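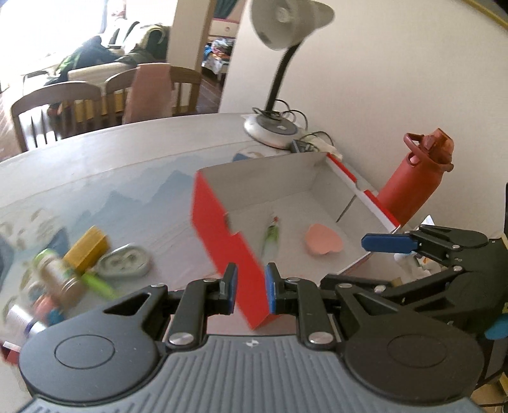
*two grippers at the red box, pink heart and little figurine inside*

**vinzenz_e:** Demo 76 of 200 by hand – I keep going at the near side of the box first. Does that matter for training?

**drakside:** Yep, mix it up! Mine learned one approach and nothing else.

**nadja_a:** Disagree. Stay consistent until 200, then vary. Way less cleanup for me.

**drakside:** On remote control maybe, by hand I'd never.

**vinzenz_e:** OK, mixing from 77 on.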